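Isurstead Community Halls Forum
Board: Rules, Bookings and Policy
Topic: Revised policy on home-baked goods at public events

schamoun
Moderator
Posts: 131

Members are asked to review the revised policy on home-baked goods, which takes effect in April. Under the new wording, any item offered for sale or given away at a public event in the halls must carry a label listing its ingredients and the name of the person who made it. Items containing nuts, egg, milk, wheat or sesame must say so in capital letters. Unlabeled items will be withdrawn from the table by the event host.

The policy applies to all three halls, including Shboul Hall, which until now has followed its own practice. Private bookings are not affected.

Comments may be posted in this thread until the policy takes effect.

Sawsan Chamoun
Halls Office

o_hlongwane
Posts: 12

Thank you for posting the full text. I support the labeling requirement. I would ask the office to reconsider the phrase "the name of the person who made it." Several of our regular bakers contribute on the understanding that their names will not be displayed. A hall reference number, held by the office, would allow an item to be traced equally well.

Vaida O.
Posts: 13

I must respectfully disagree with the previous post. A reference number is of use only if someone is at the desk to look it up, and the office closes at 4 p.m. Most of our events begin after that. A guest with an allergy who has a question at seven in the evening needs a person to speak to, and a name on a card provides one.

I also note that the policy says nothing about items which are finished with a coating or filling from a second source.
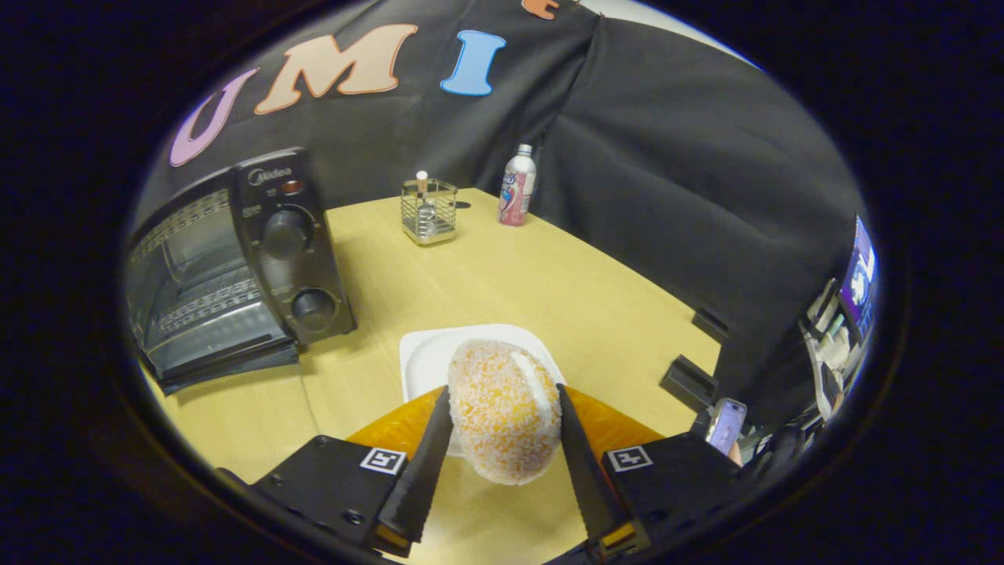
Coconut is the case I have most in mind. It is not on the list of ingredients to be capitalized, yet we have had guests ask about it at two events this season. Where a baker buys a topping ready-made, the packet will usually carry its own allergen statement, and that statement ought to be copied to the card. At present a baker could write "topping" and be in full compliance.

I would propose the following wording: "Where any part of the item was purchased, the label shall repeat the ingredients stated on the package."

Vaida Ozoliņš

zdmytriv
Posts: 11

Quoting Vaida O.: "the label shall repeat the ingredients stated on the package."

This would be a considerable burden. The list on a tub of ready-made frosting can run to 20 lines. The cards supplied by the office are the size of a business card. I bake for the Drerkari Street lunch and generally bring four kinds of item, and I do not believe that anyone would read such a card if I could fit the words on it.

A more workable rule would be to keep the packages behind the table and make them available on request. That was the practice at Shboul Hall, and I have not seen an explanation of why it is being ended.

Z. Dmytriv

Vaida O.
Posts: 14

Packages kept behind the table are frequently thrown out during setup. I have personally looked for one in the trash. I have no objection to larger cards.

schamoun
Moderator
Posts: 132

To respond to the points raised so far:

Names. First name and hall will be accepted in place of a full name, provided that the baker or the event host is present while the food is being served. The text will be amended accordingly.

Shboul Hall. The separate practice is being ended so that hosts who book more than one hall have a single set of rules to follow. It does not reflect any complaint against Shboul Hall.

Purchased toppings and fillings. The office accepts that the current wording leaves a gap. Copying the allergen statement, as distinct from the full ingredient list, appears to address the concern on both sides. Please indicate whether this is acceptable.

Card size. Larger cards can be ordered.

zdmytriv
Posts: 12

The allergen statement alone is acceptable to me. I maintain my view on Shboul Hall.

carla_haddadin
Posts: 11

May I ask whether the rule covers bread? The Grument Bakers' Circle brings sourdough loaves for the raffle -- they are wrapped and taken home whole. Our members had assumed that raffle prizes were outside the policy.

schamoun
Moderator
Posts: 133

Raffle prizes are included if they are food. A single card attached to the wrapping is sufficient.

o_hlongwane
Posts: 13

First name and hall is a fair compromise, and I withdraw my earlier suggestion. Could the larger cards be left at the Shboul Hall kitchen as well as at the office? Those of us who set up in the morning do not pass the office on the way in.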